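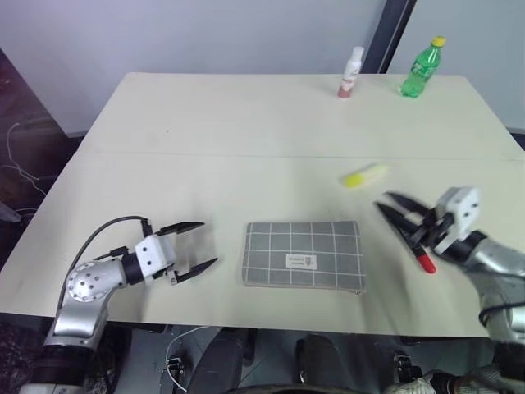

Is the Kozan folding table sturdy enough for a sewing machine? Sturdy enough for mine, an old metal Udlow that weighs more than my dog, as long as you tighten the leg bolts again after the first week.

I bought the Kozan in August for $154 after going back and forth with the Skonddale (lovely, but too tall for my poor shoulders!), and I've since hemmed 13 curtain panels on it for my sister's place. There's a little wobble at top speed - I slow down on long seams and it settles. My neighbor Teodoro Cervantes put felt pads under all four feet for me, and that helped with the humming too. The instructions are tiny, so find your reading glasses first. I'd buy it again, 4 stars out of 5.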